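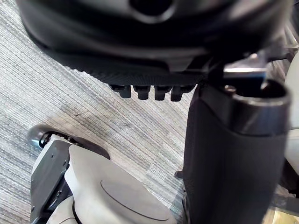
Figure 1. Wrist camera view: gripper housing, foot and carpet floor.

Planning and Buying Equipment for a Household Robot Project
Handout 4, January 27, 2023

In this unit we prepare the budget for a robot that must put slippers in order on a low shoe rack. The work seems small. The list of things to buy is long, and students usually forget one half of it. Please read the handout before you open the spreadsheet.

1. Start from the task

Write first what the robot must do, in plain sentences. It must walk to the rack, bend, reach the shelf and take hold of a slipper. Each verb gives you one or more lines in the budget. "Walk" gives you legs, batteries and floor. "Take hold" gives you hands, wrist cameras, brackets and cables.

Our planning case is the Situsen room. The total for small parts there is 3000 dollars, and the robot itself is paid from another account. Do not mix these two accounts in your tables.

2. Furniture and objects are equipment too 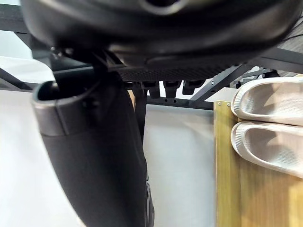
Many plans have a line for the robot and no line for the things that stand near it. A chair, a rack, a table frame and several pairs of slippers also cost money, and they must be chosen with the same care. In the Situsen plan the rack is 204 dollars with delivery. Slippers are 28 dollars for a pair. Buy the second pair of each type in the same order, for the shop may change the model and then your new data will not match the old.

Measure the free space under every piece of furniture and write it beside the price. A low shelf asks more from the arm than a high one.

3. Wrist parts and cables

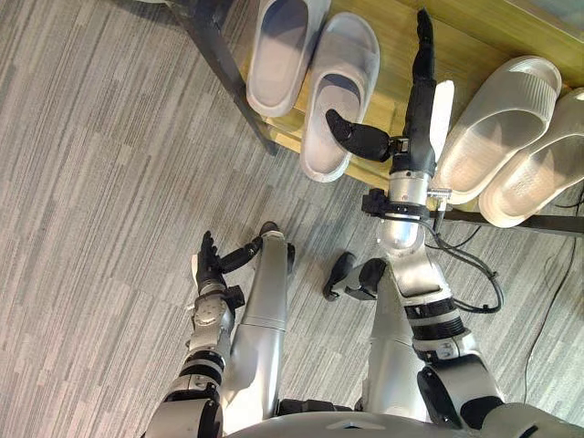

For each arm we count one camera, one mounting bracket and one set of cables, and after that one spare set for both arms together. The bracket offered by Prustov costs 299 dollars. Jusov sells a cheaper one, but the delivery time was too long in December, and we could not wait. Put the delivery time in its own column. When it is missing, the lowest price always looks like the best choice.

Cable length should be measured with the arm fully stretched and also with the arm folded. Take the longer number and add a hand's width. Also write down how the cable is fixed, and who is allowed to replace it.

4. What to ask the supplier

Send your questions in writing and keep the answers.
- Is the bracket sold with screws?
- Can one finger be replaced alone, or only the whole hand?
- Who pays for the return if the part does not fit?
- How long will the same model be sold?
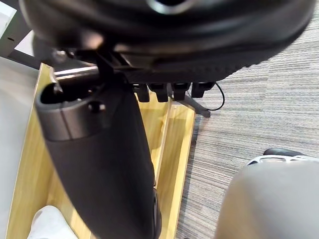 Stockdale wrote to us after reading the first version of this handout that a price without a date has little value, and asked that every offer in the table show until which day it is valid. The remark is correct, and the column is now obligatory. Stockdale also advised to keep nearly 10 percent of the small parts account free until the first month of work is finished. In our case this means 300 dollars.

5. Homework

Prepare a table for one robot with two arms and one rack. Use the prices given in sections 2 and 3. For the missing prices, ask for at least two offers and attach them. Mark with a star each line that you would remove first if the account became smaller, and explain your choice in one sentence per line.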